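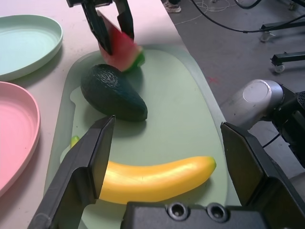
Suchbegriff eingeben … Suchen

Stillleben mit Farbstift, Blatt 3: Obst auf Pastell

Lesezeit: 2 Minuten

Vorweg das Organisatorische, damit ich es nicht wieder vergesse: Wir fangen um 11 Uhr an, der Raum ist vorher offen, und wer mag, richtet sich schon ein. Papier liegt bereit, das glatte mit 170 g. Ich weiß, einige von euch schwören auf das dicke Aquarellpapier, aber die Körnung frisst uns heute die ganzen zarten Töne weg. Probiert es wenigstens auf einem Blatt!

Stifte: die weichen von Treto, dazu ein harter Bleistift für die Vorzeichnung. Wer die Tiken-Stifte vom letzten Mal noch hat, kann die auch nehmen, nur das Gelb ist da arg grünstichig (fand jedenfalls Hae-won Heo, und ich muss ihr nach zwei verpatzten Bananen recht geben). Zum Anspitzen der Minen ein Stückchen Schleifpapier, Körnung 600.

Worum es geht

Beim letzten Mal hatten wir viele dunkle Töne, alles stand schwer im Raum, und ihr habt fleißig schraffiert. Diesmal ist der Untergrund fast überall hell: heller Tisch, hellgrünes Schneidebrett, Teller in Gelb, Rosa und Mint. Dazu Kunstobst, also Banane, Avocado und ein Stück Wassermelone. Die Avocado ist mit Abstand das Dunkelste unter den Früchten, und genau die macht erfahrungsgemäß den meisten Kummer.

Ich nehme für solche Übungen furchtbar gern Plastikobst. Es wird nicht braun, es riecht nicht, man kann es in der Pause liegen lassen, und vor allem glänzt es so schön übertrieben. Echte Bananen haben so eine matte, staubige Haut, da sucht man sich als Anfängerin nach dem Licht die Augen wund. Auf der Kunstbanane sitzt es oben drauf, ein richtiger heller Streifen. Papier an der Stelle bitte frei lassen, mit dem Radierer bekommt ihr es später nie mehr so sauber hin.

Zur Banane

Fast alle zeichnen sie beim ersten Versuch zu krumm. Wir haben alle irgendwo im Kopf so einen gelben Halbmond gespeichert, und der rutscht dann aufs Papier, egal was vor uns liegt. Schaut also zuerst nur auf die Außenlinie und haltet den Stift daneben. Wie weit biegt sie sich wirklich? Danach kommen die Enden: Der Stiel geht ins Grüne, die Spitze ist kleiner und dunkler. Das sind winzige Flächen, aber ohne sie habt ihr eine gelbe Wurst. (Ich habe solche Würste gezeichnet, mehrere Mappen voll.)

Der Schatten darunter ist weich. Fangt ihn mit dem Grün des Bretts an, eine Spur dunkler, und geht erst zum Schluss mit etwas Grau oder Violett drüber. Schwarz bleibt in der Schachtel.

Zur Avocado

Bernadette Ó Néill hat in ihrem Kurs in Tilthorpe immer gesagt, man solle bei dunklen Dingen mit der hellsten Stelle anfangen, und ich mache das bis heute so. Die Schale ist stellenweise richtig noppig und an anderen Stellen glatter und leicht glänzend. Ihr müsst nicht jede Noppe zeichnen, bitte nicht! Ein paar kleine Kringel dort, wo das Licht die Oberfläche streift, und dann die Kringel in der dunklen Partie einfach auslaufen lassen. Das Auge macht den Rest allein.

Und liegen lassen, die Avocado. Auf der Seite ist die Birnenform viel spannender als aufrecht, weil man überlegen muss, wohin das schmale Ende zeigt.

Teller und Brett

Jetzt wird es ein bisschen technisch. Runde Teller, schräg von oben gesehen, werden Ellipsen, das kennt ihr. Neu ist der hochgezogene Rand, ihr braucht also zwei Ellipsen ineinander, und die innere ist kein verkleinerter Durchschlag der äußeren. Zieht sie locker aus dem Handgelenk, ruhig fünfmal übereinander, und sucht euch dann die beste aus.
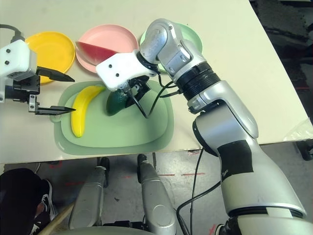
Abb. 2: Banane und Avocado auf dem Brett, die Melone auf dem rosa Teller.

Achtet auf die Reihe der Teller hinter dem Brett. Sobald einer teilweise verdeckt ist, verführt das dazu, nur das sichtbare Stück hinzukritzeln, und dann passt der Bogen hinten und vorne nicht zusammen. Also: die Ellipse zart ganz durchzeichnen und wegnehmen, was man nicht sieht. Beim Schneidebrett sind die Ecken gerundet, und am einen Ende sitzt ein kleiner Griff. Den vergessen erstaunlich viele.

Zur Melone noch kurz: Rot auf Rosa ist gemein. Das Rosa des Tellers wirkt neben dem Fruchtfleisch fast grau, und wenn ihr es so mischt, wie ihr es im Kopf habt, wird der Teller zu knallig. Legt das Rot zuerst an und stimmt den Teller danach darauf ab, dann klappt es meistens. Den dunkleren Rand der Schale ganz am Schluss, mit spitzer Mine.

Aufgaben

1. Kleine Skizze, nur Umrisse, höchstens postkartengroß. Wo liegt die Banane zu den Tellern, längs oder quer?
2. Dieselbe Anordnung nur in Hell und Dunkel, Bleistift, ohne Linien.
3. Farbfassung auf dem großen Blatt. Drei, vier Schichten, dazwischen Pause machen und aus der Entfernung draufschauen.

Wer zu Hause weitermachen will, nimmt einfach einen Teller und irgendein Obst aus der Küche. Im Mai ist das Licht am Vormittag herrlich dafür. Die Mappe von Myung mit den Tellerstudien liegt wieder hinten zum Blättern aus, bitte mit sauberen Fingern!

Nächstes Blatt: Glas und Löffel. Bringt einen Löffel mit.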